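Looking After Old Floors, Doors and Plaster in a Historic House

Sweep old floorboards along the grain, never across it. Grit is what does the damage, and a soft brush lifts it out of the gaps better than a vacuum with a beater bar. If you wash, wring the mop until it hardly drips. Our front hall at Susis has boards 20 inches wide and they cup if they get a soaking. 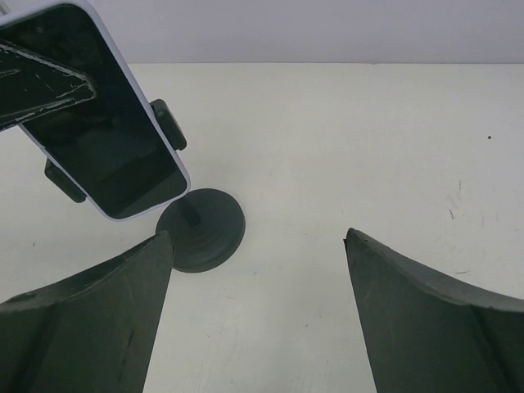
Wax twice a year at most. April is a good month for it. Rub on a thin coat, leave it overnight and buff in the morning. Thick wax goes gray and holds dust — and then you have to strip it.

For iron latches, brush off loose rust and wipe with a little light oil on a rag. Don't paint over original black finishes. Visitors will handle the latches all day, so check the screws every month or so.

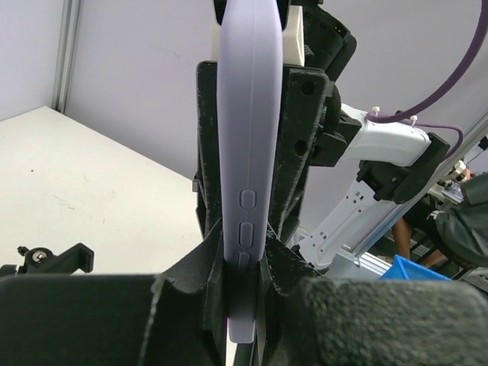
Phone in a lavender case, standing on its long edge.

Hairline cracks in lime plaster can wait. Mark each end in pencil and look again in six months. If it has grown, fill it with lime putty. Modern filler traps damp and will pull away, taking the old surface with it. We lost a good piece of the Abugri room ceiling that way in 2000.

Use 80 grit only on new repair wood. On old oak paneling, a dry cotton cloth is enough. 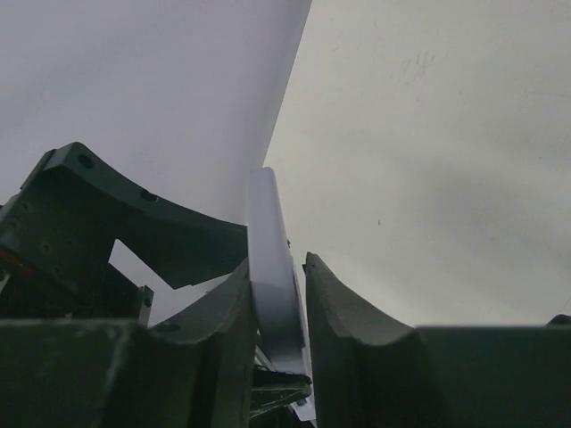 A pale lavender-white piece with a rounded top edge.

Keep curtains closed on the south side until opening time. Faded silk can't be brought back.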